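By the time I got to the open day at Vidholm the coffee was nearly gone and there was a ring of people, three deep in places, around a robot arm picking things out of a bin. Ivana Ibarra, who runs the picking project there, waved me around to her side of the table so I could see in. She had been talking since morning and her voice was going, but she would not hear of sitting down.

"People come in expecting something very sleek," she told me, "and then they see the cables and the tape and they get friendlier. They start asking proper questions."

Her own favorite subject is cloth. A hard case has sides and a top, she explained, and it stays the shape it was when you last looked. Fabric folds under itself and hides its own edges -- and it gets into everything else. 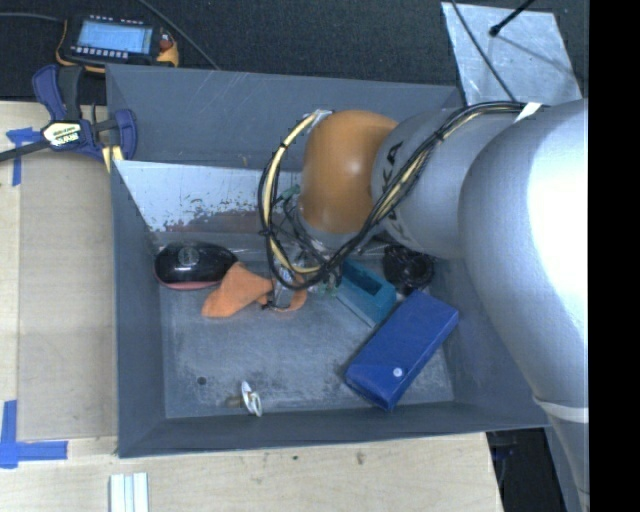 "I could talk about that all afternoon, and I have," she said, laughing. The group started with a set of 40 household things and is now up to more than 100, a good many of them brought from home by Rafsan Selvanayagam, whose kitchen drawers must be very tidy by now. Small items are his department. "Give me a big box any time," he said over her shoulder. "The little rings and clips, those are what I take home with me at night."

I asked Ivana whether the visitors make her nervous. She thought about it for a good while.

"The children don't. They cheer for it whatever it does, bless them. It's the retired machinists! One gentleman stood here for 42 minutes -- he told me so himself -- and then asked why we'd clamped the bin at that corner. We had a lovely talk about clamps."

They will open the doors again in May, and she is hoping for a bigger room and a second coffee urn.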